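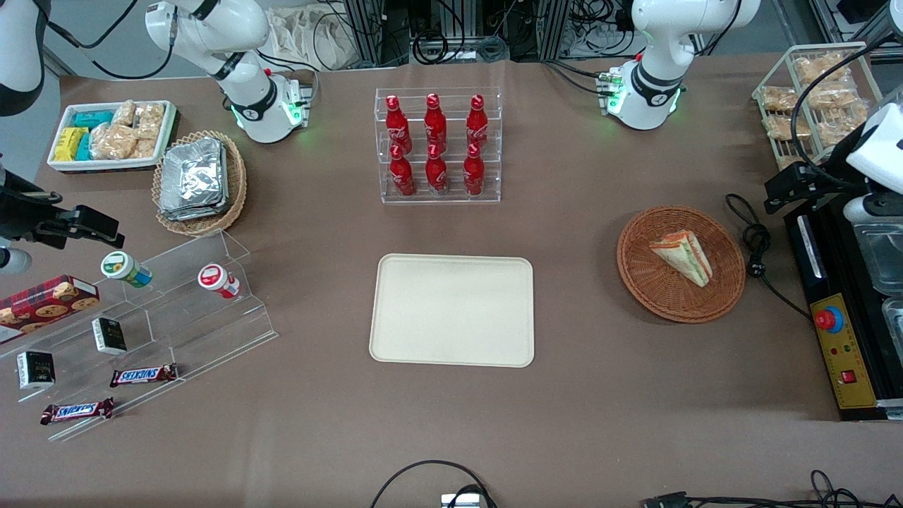
Laying the table before you start teaching

I've been showing a pair of arms how to pack a snack tray for most of September now, and the biggest lesson has had very little to do with the arms. It's the table! Put things in the same homes every time you begin, and only then start moving them on purpose. I do bottles at the back in their rack, chocolate bars and little boxes on the stepped stand, foil packets in one basket and the sandwich in the other. The tray that's getting filled goes in the middle, empty, where both grippers can get at it.

Masking tape corners under the baskets are a great help while you're learning. Peel them up later, though, or you'll never shift anything (guilty).

Driving by hand

Go slower than feels natural. When I'm on the remote handles I want to whizz along as I would with my own arms, and the recording ends up full of little jerks and second thoughts. Wumpini Adjei taught me to breathe out as I close the gripper, which sounds daft and works a treat.

If you fluff a pick, don't carry on and patch it up. Stop, put everything back, bin that run. I kept 14 good ones from my first afternoon and threw away 11, and I'd do the same again. Once you're steady you can record a few recoveries on purpose, but keep them in their own folder.

One arm at a time for the first few goes. Park the other one well back so you aren't watching two things.

Soft and squashy things

Sandwiches are the fiddly ones. Film slides, bread gives, and a grip that's perfect for a bottle will leave you with a toastie. Before you close on anything soft, bring the open fingers up to the basket and have a good look through the wrist view. I check which way the long side is lying and turn the wrist to suit, then come down over the thickest bit of bread. Leave the bunched-up film alone — it's tempting as a handle, and it tears. 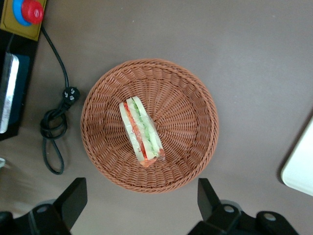 Fingers wide, sandwich lying on the slant.

Use a fresh sandwich after a couple of dozen grabs. Comfort Appiah swaps hers for a block of sponge in cling film while she's practising, then brings out the real one for the proper runs.

Bits and bobs

Coil your spare cable and keep it out of the path you'll be driving. Check again after lunch, cables wander.

Know where your stop button is and touch it (just touch!) before every session.

Write the run number on paper as well as on the computer. Mine got muddled once and I spent a whole evening at Pekwood watching clips to sort them out.

Crisp packets next time, once I've stopped popping them.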